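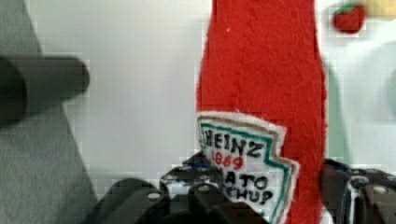 Soft goods first: a red felt ketchup bottle between the two gripper fingers.

November, by the Sitedport workshop page
4 min read

I get asked for my bench rules a lot, so I've finally typed them up. They're for anybody running a robot arm on a kitchen-type setup at home or in a small shop, and most of them I learned the slow way.

Start with the grip. Felt, foam and cloth will let you squeeze far too hard and never complain, so I set the force low and creep it up until the thing stops slipping. Grab a tall item near its base if you can, and leave printed or stitched labels alone - they peel! Lint is the other trouble with felt. I go over the fingers with a dry brush at the end of every session and give the screws a quick check while I'm down there.

Next, write down your speed limit and tape it where you stand. Mine is in the Postness notebook as well (a plain ruled thing, nothing fancy), next to the date I last tested the stop button. I test it before the first run, every time, even when I'm only going to be ten minutes. Keep the button on the side you work from, and don't let a mug end up in front of it.

I log my hours too. The notebook says 42 hours since I last went over every cable by hand, so I'm due.

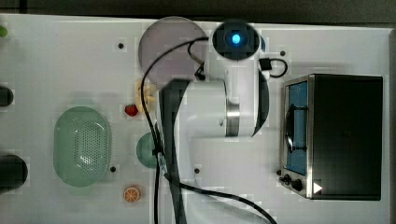

Does a toaster oven need to be unplugged while the arm is working next to it?
Unplug it for any practice run, and keep it unplugged until you've watched the whole routine go through slowly with the heat off.

Cables get their own rule at my place. Move the arm through its full reach by hand or at crawling speed, watch where every cable goes, and only then set out the dishes. A loop that looks fine at rest can sweep a bowl right off the table once the wrist turns. I like enough slack for the longest reach plus a little extra, and I keep light stuff like play fruit out of the path unless it's the thing being picked up.

Same goes for oven doors. Decide where the door will be when it's fully open, mark that area with painter's tape, and treat it as off limits for everything else. I used Kos tape for ages and switched to Flundis, which comes off cleaner and costs me a bit more.

Last one for now: hands stay off the table while the arm has power. If something rolls, let it roll, hit stop, then go get it. I'm still working on my rules for glass and will add them when I'm happy with them.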